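Equipment Planning: Progress Report to the Grunham Fund
Jercombe Home Handling Project
Period ending February

1. Purpose of this report
The Fund asked for an account of spending to date and a revised plan for the remaining equipment. No change to the total award is requested.

2. Purchases to date
Two hand-held gripper tools have been bought from Aigner and are in use in ordinary homes. Spare pads and pivot pins were ordered separately at a cost of £661, which was charged to the consumables line. The pads wear faster than we had allowed for, and the budget for replacements has been raised accordingly.

3. Proposed purchases
We plan to buy six further tools of the same pattern before the summer. Quotations have been received from Aigner and from Kitari. The Kitari tool is cheaper to buy, but its pads are sold only in complete sets and delivery is slower. We therefore recommend staying with Aigner. A sum of £1,000 should be held back for repairs until the end of the award.

The purchase of a robot arm has been put off to the next financial year. The arm must accept the same jaws as the hand-held tools, and the supplier has yet to confirm the fitting.

4. Work in homes
Recording continues in lived-in bedrooms, with the household's belongings left in place. Tasks for the coming period include picking up grooming brushes, handling quilts and putting tissues in a bin.
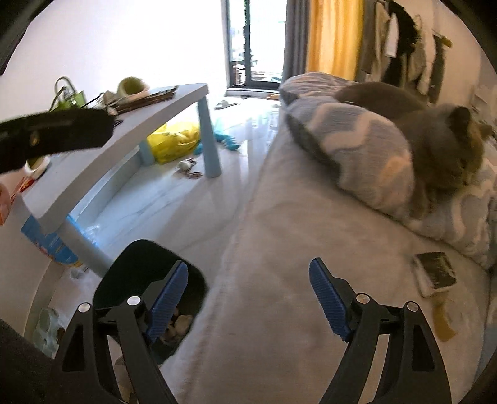
Aigars Kalniņš has asked whether six tools are needed at once, and would prefer the order to be split so that the second half can take in any change to the jaw design. Aigner has agreed to hold its price for a split order, and we would accept this arrangement if the Fund wishes it.

5. Decisions requested
Approval of the order to Aigner, whole or split.
Approval of the repair reserve.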